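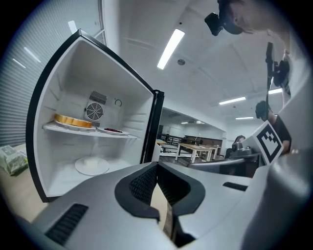
The Second Day of the Pie

My grandmother held that a pie should never be judged on the day it was baked. She would set it on the sideboard under a dish towel, swat away anyone who came near with a fork, and tell us that tomorrow it would have made up its mind. We thought this was cruelty. I was well into my thirties, with a kitchen of my own and a child tugging at my apron, before I understood that she was simply a woman who had eaten a great many pies and had paid attention.

I have been thinking about her a lot this fall, partly because October always does that to me and partly because I spent a long weekend in Fletthorpe, where they take leftovers more seriously than any town I've ever visited. Fletthorpe has one main street, a feed store, two churches that share a parking lot, and a bakery called Smits that opens at six in the morning and sells yesterday's goods before it sells today's. People line up for them! The day-old shelf is right by the register, and by half past eight it is generally bare, while the fresh loaves are still sitting there looking handsome and waiting their turn.

Wilma Baert has run Smits for 25 years, and she took over from a man who did things the same way. She is tall and unhurried and talks with her hands in the dough. "A custard tart out of the oven is all nerves," she told me. "It trembles, it weeps if you cut it. Let it spend a night in the cold and it settles down and tastes like something." She feels the same about gingerbread, fruitcake, anything with molasses, and most things made with almonds. She does not feel that way about croissants, and she got rather stern with me when I asked.

I bought a cheese tart from the day-old shelf and ate it in my car with the heater running, and I will admit I went back in for another.

What struck me, over that weekend, was how little anyone there thought of it as thrift, although of course it is thrift too. Fulgencio Orozco cooks at the Clollar, the supper place out by the river, and his bean stew goes on the menu only after it has sat for two nights. He grew up with a pot that never entirely left the stove. These days he cools it quickly in shallow pans and keeps it properly cold, but the idea is his mother's. The beans drink up the broth, the garlic stops shouting, and the whole thing comes together in a way you can't hurry with a higher flame. (He tried once, he said, for a wedding, and he still doesn't care to discuss it.)

I asked him what people get wrong at home, and he thought it over for so long that I finished my coffee. Lids, he said at last. Folks put a nice dish away with nothing over it, and by morning it tastes of onion.
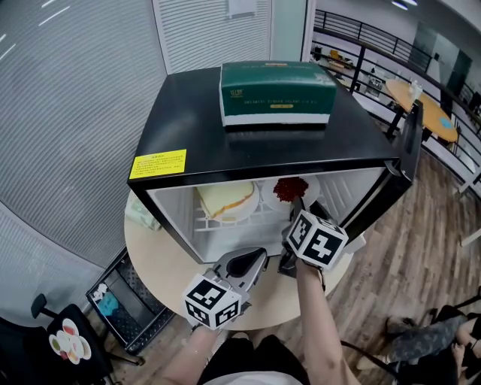
How long will a custard or cheese tart keep in the refrigerator?

Three days is a sensible limit, covered and kept at 40 degrees or below, and the second day is usually the best of them.

Berries are a different matter, and Krystyna Sowa, who grows currants on the hill above town, was kind enough to walk me through it in her rubber boots. Don't wash them until you mean to eat them. Keep them dry and in a shallow layer, so the bottom ones aren't crushed, and pick out the soft ones when you see them. If they've gone past pretty, put them in a saucepan with a spoonful of sugar and let them slump, and you'll have something to pour over that tart. She serves hers with a plain yellow cake that she makes the night before, from a card so spattered I could read only half of it. Ten minutes at the counter before serving, she said, so the butter wakes up.

I came home with a jar of her preserves, a bag of dried beans, and a firm intention to do better by my own refrigerator, where good things have been known to go in and not be heard from again. My husband has been a sport about it. We had the stew on its second night, and it was fine, and then we had it again on the third, when it was a good deal better than fine, with the heels of a rye loaf toasted until they were nearly too dark.

There was an apple pie on the sideboard that evening, too, under a dish towel. My daughter asked if she could have a slice, and I told her tomorrow.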